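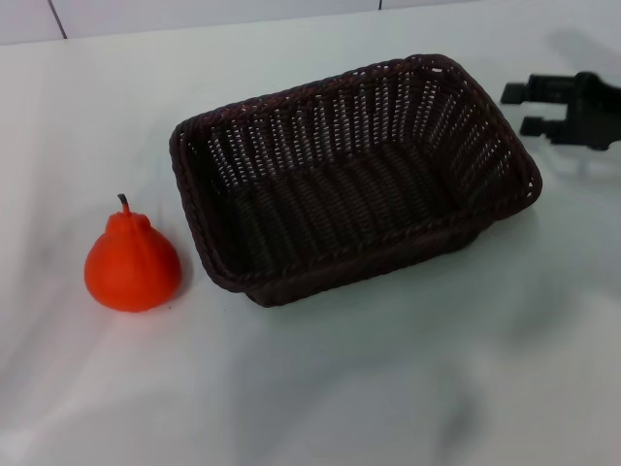

Der Liebesroman arbeitet mit einem Vertrag zwischen Text und Leserschaft, der meist schon vor der ersten Seite geschlossen wird: durch Titel, Umschlag, Klappentext und Reihenzugehörigkeit. Gegenstand der vierten Sitzung ist die Frage, wie ein Text diese Erwartungen im Eröffnungskapitel bestätigt, verschiebt oder bricht. Zu unterscheiden ist dabei zwischen Gattungssignal und bloßer Ausstattung. Eine kleine orangefarbene Birne neben einem dunkelbraunen Flechtkorb auf weißer Tischplatte wäre in einem Eröffnungskapitel zunächst Ausstattung; zum Signal wird sie erst, wenn eine Figur sie wahrnimmt, begehrt oder einer anderen überlässt.

4.1 Begriffe

Gattungssignal: jedes Element, das eine bestimmte Handlungserwartung weckt (erste Begegnung, Rivalität, erzwungene Nähe).
Tonlage: das Verhältnis von Komik und Ernst, erkennbar vor allem an Dialogführung und Satzlänge.
Registerwechsel: dauerhafter Übergang von einer Tonlage in eine andere. Ein einzelnes ernstes Kapitel in einer Komödie erfüllt die Definition nicht.

4.2 Textgrundlage

Behandelt wird der Roman »Tudon« von Chiamaka Sani, Kapitel 1 bis 3, in der Ausgabe des Verlags Komiter. Die Handlung setzt als Feindschaftskomödie ein: Zwei Übersetzer bewerben sich um dieselbe Stelle in Skulmont. Mit dem Brief der Schwester am Ende des dritten Kapitels beginnt der Registerwechsel, den der Klappentext nicht ankündigt.

Ergänzend ist der Aufsatz von Intan Lumbantobing zur Rezeption des Romans heranzuziehen. Sie wertet 1.785 Leserrezensionen aus, von denen 1.604 den Umschlag erwähnen. Zu beachten ist, dass die Erwähnung allein noch keine enttäuschte Erwartung belegt. Sekar Nugroho hat diesen Einwand in einer Replik ausgeführt; die Replik liegt im Semesterapparat.

4.3 Aufgaben zur Vorbereitung

Bestimmen Sie die Gattungssignale auf den ersten Seiten des ersten Kapitels. Belegen Sie jedes Signal mit einer Textstelle.
Vergleichen Sie die Dialoge in Kapitel 1 und Kapitel 3 hinsichtlich der Tonlage.
Nehmen Sie schriftlich Stellung zu der These, der Brief sei im ersten Kapitel bereits vorbereitet. Umfang: eine Seite.

Die Stellungnahmen sind bis 12 Uhr am Tag vor der Sitzung bei Zahira Wuisan einzureichen. Das Kurzreferat zur Replik übernimmt Arif Entili.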